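Illex to pull unused flu shots from Petlow clinics as demand drops

Drugmaker Illex will take back almost 900 cartons of its seasonal flu vaccine from clinics and pharmacies in the Petlow area, the company said Friday, after a season in which far fewer people showed up for the shot than it had planned for.

The doses are not being recalled for safety reasons. Illex was firm on that, twice in the same one-page statement. They expire at the end of the season and can't be carried over, so anything still in a fridge by then has to be destroyed anyway.

Pharmacies will get credit for unopened cartons only. Opened ones are on them. That last part is not going down well with the smaller stores, several of which ordered early last summer when Illex was offering a discount on bulk orders and warning that stock could run short. 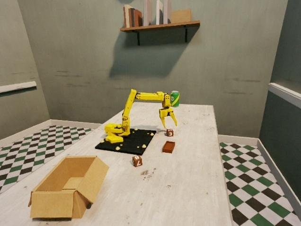 It didn't run short. By the middle of the winter most Petlow pharmacies had walk-in slots open all day, and a few had stopped taking appointments altogether. One store on the east side of town said it gave 12 shots in its slowest week. The same week a year earlier it had a line at the door before opening.

Illex would not say how many doses it shipped to the area in total, or what the returns will cost. It said the figure would be in its next quarterly report. The company had already cut its sales forecast for the vaccine once this season and did not rule out doing so again.

Price is part of it. A shot without insurance runs $62 at most local counters, up from last year, and the free clinic days that used to soak up a lot of the demand were cut back in the fall. Timing didn't help either - the first deliveries came three weeks late, after many employers had already held their workplace flu days with a different product or skipped them.

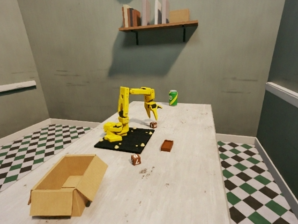

PETLOW, March - The county's health office says it will hold on to 200 doses for people who still want one, mostly older residents and anyone with a long-term lung or heart condition. They will be given at the Liseck Street clinic on weekday afternoons, no appointment, until the supply is gone or the expiration date hits.

Flu is still going around, the office said in a short notice posted to its website. Cases have been falling but there is usually a smaller bump in early spring, and a shot takes two weeks to give full protection. Anyone thinking about it shouldn't wait much longer.

The notice also asked people to stop calling the main county line to find out wich pharmacies have stock. All of them do.

Pickup of the returned cartons goes to Semeniuk, the cold-storage hauler that handles most medical deliveries in this part of the state. Trucks start with the hospital pharmacy and work outward. Stores have been told to keep the cartons refrigerated and logged until the driver signs for them, even though everything on the truck is headed for disposal.
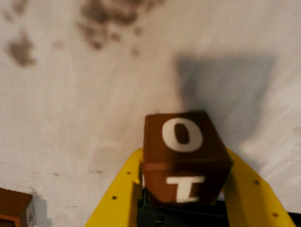 Semeniuk said the temperature rule stays in place because the paperwork is the same whether a carton is going out or coming back, and that it had no plans to change it for one job. The company expects to finish the Petlow route before the end of the month. Rural stops might take longer, it said, depending on how many stores have their forms ready when the truck pulls in.

Some pharmacies have asked if the doses could be sent somewhere they'd be used instead. Illex said it looked at that. Too little time left before expiration, in its view, and the labels are only approved for domestic sale. Relabeling would take longer than the shots have left. 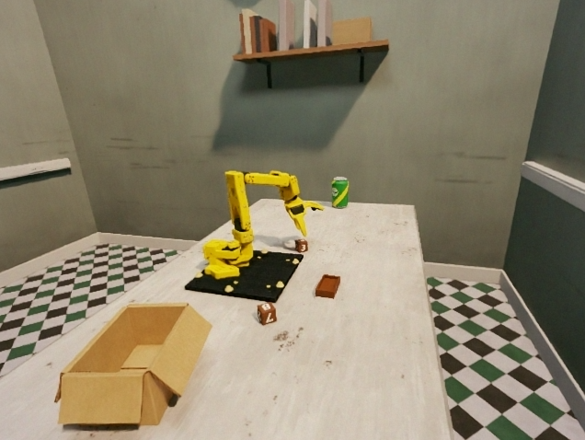 Next season's order forms are due out in a few weeks, and this is where it could get tricky. Stores that got burned are talking about ordering half what they did, or waiting until the fall to order at all. Illex makes its production call in the spring, well before anyone knows what kind of flu year it's going to be, and a thin order book now means fewer doses later with no quick way to catch up.

The company said it is looking at a partial return deal for opened cartons next season but has not put anything in writting. The early order discount will be offered again, at a lower rate.

The Liseck Street clinic opens at 1 p.m. Bring an insurance card if you have one.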